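**Notes from the placement group, 22 Sep 2026**

Our second evening with the home care workers' association ran well past its finish time, and I don't think anyone minded. We had been asked to bring questions. Most of us brought too many, and Noemi Boateng answered them in the order they came, with her coat still on for the first half hour because the heating in the hall had only just been switched on.

Noemi has been organizing home care aides and live-in housekeepers for a long time. She started as a housekeeper herself. Her first employer paid her in cash on whatever day suited him, and she kept a record of the missed days on the back of a calendar. When she took that calendar to the association, the woman at the desk copied every page before saying anything else. Noemi told us she still does the same when a new member comes in with papers.

The association now has 769 paid-up members. Dues are low and are waived for anyone out of work. A lot of the money goes to bus fares, since members live far from one another and many of them can only get away for a couple of hours on their day off.
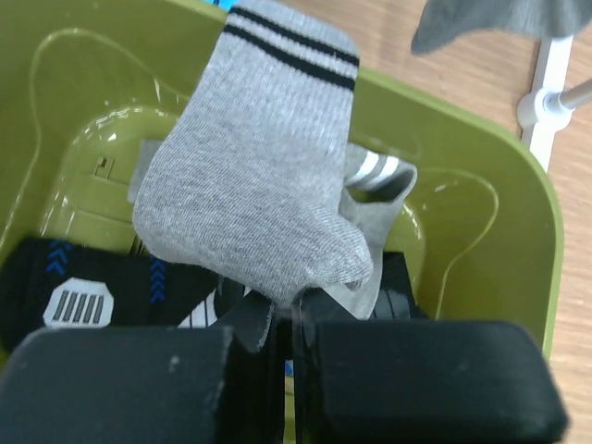
## What the members are asking for

The main demand is a written contract. Most members have never had one. The association has drafted a form that fits on a single sheet, with hours, pay, duties and notice, and it comes in 3 languages. Members take it to the employer themselves if they feel able to. If they don't, someone from the association goes along and waits outside, or comes in if asked.

Corinne Haverford wanted to know how employers react. Noemi said a good number sign without any fuss and admit they had never thought to write it down. Others say the worker is like family and a contract would spoil that. She has heard this so often that the training evenings now include practice in how to answer it. The advice is to agree that things are friendly and leave the sheet on the kitchen table.

Duties cause more arguments than pay does. A woman hired to look after one elderly man finds herself doing the washing and ironing for his grown sons, then the cooking when they visit, and then the garden. None of it gets agreed, and the hours stay the same on paper.
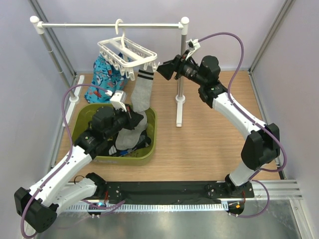

Tobias Ferreira asked what happens when a job ends badly. For live-in workers, losing the job means losing the room on the same day, and the association keeps a short list of members who will put someone up. It also has a hardship fund, which stood at roughly 3000 dollars when we visited. Noemi said it is usually spent on deposits and phone bills. A person without a phone can't be called for the next job.

We also met Hazel Lindqvist, who joined in January after eleven years of working for the same household. She spoke quietly and for only a few minutes. She had asked for her first paid sick day this spring and got it, and she told us she spent the whole day worrying about the ironing. Several women in the back row laughed and nodded.

## Before the next visit

We go back next month, and this time we have been given work to do. Cletus Hutchins is taking 2 of us through the phone log so we can help return calls in the evenings. The rest will be folding and addressing the contract sheets, which go out with a short letter in plain language. Please read the letter beforehand. If anything in it is hard to follow, tell Corinne, who is collecting comments.

The van leaves from the side entrance at 5. Bring something to eat, as we won't be back for supper, and bring your own pen. Anyone who missed the first evening should borrow my notes or talk to Tobias, whose handwriting is better than mine.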